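Notes for Week 7: Learning to Grasp from Human Hands
Course handout, manipulation module

Last week we ended on the question of where grasping data should come from. We had covered teleoperation, where a person drives the robot arm from a distance, and most of you came away with the right complaint: it's slow! Even a skilled operator needs far longer to pick up a snack bag through an arm than with their own fingers, and the arm has to be there, powered and calibrated, for every minute of it.

So today is about the other route, and I think it's one of the most fun ideas in the module. Take the gripper off the robot and put it on the person.

1. The basic idea

The person wears or holds a gripper with the same kind of fingers the robot will use later. They do the task at close to normal human speed. We record what the hands see, where the grippers are in space, and how far the fingers are open. Later, a policy is trained to predict the next gripper pose and finger opening from the recent camera views.

What matters is the contact. If I record my bare hand lifting a pouch, I've captured a five-fingered strategy that the robot can't copy. My thumb slides, my palm supports the weight, my little finger does something odd. When the gripper is doing the touching, all of that is filtered out before it gets into the data. The person has to find a way that works with the fingers on offer, and people are wonderful at this. Give them a few minutes and they start using table edges and their other hand without being told.

2. Knowing where the gripper is

We need six numbers per hand per time step: three for position, three for orientation. In our course dataset, Bukirar, this is done with rigid marker plates fixed on top of each gripper. With three dots at known spacing, a calibrated camera can solve for the pose of the plate, and a fixed transform takes us from plate to fingertips.

Two things go wrong in practice. A plate turned nearly edge-on gives a poor estimate of tilt, so the pose jitters. And one hand can pass over the other and hide the dots. Short gaps can be filled by interpolation (we use splines for position and slerp for rotation, see Problem 2), but a long gap means the clip is dropped. Please do drop it. A policy trained on made-up motion learns made-up motion, and you will spend a December evening wondering why your arm twitches.

3. Why packaged food?

Rigid blocks are easy to track and easy to hold, and for years the field lived on them. Packaging is where things get interesting. A bag changes shape when you grip it, and its contents move. Clear plastic confuses depth sensors, glossy film throws highlights, and a flat pouch gives the fingers very little to get under. Stand one package behind another and you have occlusion as well, with see-through material in front of something opaque.

Bukirar has 3164 clips, and 1299 of them use soft packages. That is the part we'll train on in the lab.

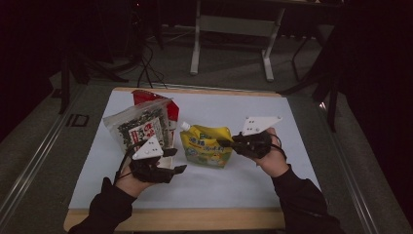

Soft packages also push us toward two-handed policies. One gripper can hold an item up or steady while the other works on its neighbor, and the timing between them carries real information. If you train a separate network for each hand, that timing is lost. The baseline, Drirkovine, feeds both hands' poses into one shared encoder and predicts both actions together. It's a small change in code and a lovely one to watch once it's running.

4. What to look at in the results

We hold out 227 clips for testing. Don't report only the average pose error! A policy can have tiny error while moving through free space and still close its fingers a little too early, which is the moment that counts. Split your error by phase: approach, contact, carry, release. Plot finger opening against time for both hands on the same axes.

For Problem 3, compare the joint model with two single-hand models on the same split. Write a paragraph on where they differ, and include at least one clip where the joint model does worse.

Reading for next week: sections 2 and 4 of the Drirkovine notes.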